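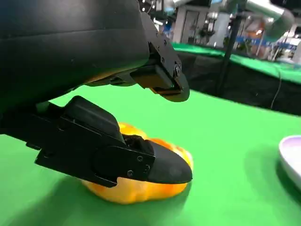 3.2 Stichprobe und Erhebungskontext

Die Untersuchung bezieht sich auf den Übergang von der Sekundarstufe I in die gymnasiale Oberstufe an Schulen mit international ausgerichtetem Profil. Grundlage sind die Angaben von 2.589 Schülerinnen und Schülern der Jahrgangsstufen 9 und 10, die im Verbund Atine zusammengeschlossene Schulen besuchen. Ein Teil dieser Schulen bietet im Wahlpflichtbereich technische Kurse an. Abbildung 2 zeigt einen Greifer mit schwarzem Gehäuse, dessen oberer Finger in einer Fingerkuppe aus schwarzem Gummi endet. Die Kurswahl im Wahlpflichtbereich ging als Kontrollvariable in die Modelle ein, wurde jedoch nicht als eigenständiger Prädiktor interpretiert, da die Zuweisung an mehreren Standorten nach verfügbaren Plätzen und nicht nach Präferenz erfolgte.

Abbildung 2: Greifer mit zwei Fingern, Nahaufnahme.

Die Rekrutierung erfolgte über die Schulleitungen. Voraussetzung für die Aufnahme einer Schule war, dass mindestens zwei Fächer durchgehend in einer Fremdsprache unterrichtet werden und dass die Oberstufe am selben Standort geführt wird. Schulen mit auslaufendem bilingualem Zweig wurden ausgeschlossen. Von den verbleibenden Einrichtungen nahmen 42 an der Haupterhebung teil. Zwei weitere Schulen dienten ausschließlich der Pilotierung und sind in den berichteten Fallzahlen nicht enthalten.

3.3 Instrumente

Die schulische Selbstwirksamkeit wurde mit der Kurzform des Fragebogens Prestasus erfasst. Das Instrument umfasst 40 Items mit vierstufigem Antwortformat und liegt in einer deutsch- und einer englischsprachigen Fassung vor. Die Lernenden konnten die Sprachfassung vor Beginn der Bearbeitung wählen; ein Wechsel während der Bearbeitung war technisch ausgeschlossen. Die Messinvarianz zwischen beiden Fassungen wurde vorab geprüft. Konfigurale und metrische Invarianz konnten angenommen werden, skalare Invarianz nur partiell. Mittelwertvergleiche zwischen den Sprachgruppen werden deshalb im Folgenden nicht berichtet.

Zur Erfassung der Übergangsaspiration gaben die Befragten an, welchen Abschluss sie anstreben und an welchem Ort sie die Oberstufe besuchen möchten. Die offenen Angaben zum Studien- oder Berufswunsch wurden anhand des Kategoriensystems Riis doppelt kodiert. Abweichende Kodierungen wurden im Konsensverfahren aufgelöst. Nicht zuordenbare Antworten verblieben als eigene Kategorie im Datensatz.

Angaben zum sozioökonomischen Hintergrund beruhen auf der Auskunft der Lernenden. Eine Elternbefragung war ursprünglich vorgesehen, wurde aber nach der Pilotierung wegen des geringen Rücklaufs nicht weitergeführt. Die Validität der Schülerangaben zum Bildungsabschluss der Eltern ist in dieser Altersgruppe eingeschränkt, insbesondere wenn Abschlüsse im Ausland erworben wurden.

3.4 Durchführung

Die Erhebung fand im April während der regulären Unterrichtszeit statt und wurde über die Lernplattform Hitetwood administriert. Der Zugang erfolgte mit pseudonymisierten Kennungen, die von den Schulen ausgegeben und den Autorinnen und Autoren nicht in personenbezogener Form mitgeteilt wurden. Die Bearbeitung begann an allen Standorten vor 10 Uhr, um Effekte der Tageszeit gering zu halten. Lehrkräfte waren anwesend, hatten jedoch keinen Einblick in die Antworten.

Fehlende Werte auf Itemebene wurden mittels multipler Imputation behandelt. Die Imputationsmodelle enthielten neben den Analysevariablen die Jahrgangsstufe, die gewählte Sprachfassung und die Wahlpflichtbelegung. Der Mehrebenenstruktur der Daten wurde durch Modelle mit zufälligen Intercepts auf Schulebene Rechnung getragen. Auf eine zusätzliche Klassenebene wurde verzichtet, da ein erheblicher Teil des Unterrichts in der Jahrgangsstufe 10 bereits in klassenübergreifenden Kursen stattfindet und die Klassenzugehörigkeit dort keine sinnvolle Aggregationseinheit darstellt.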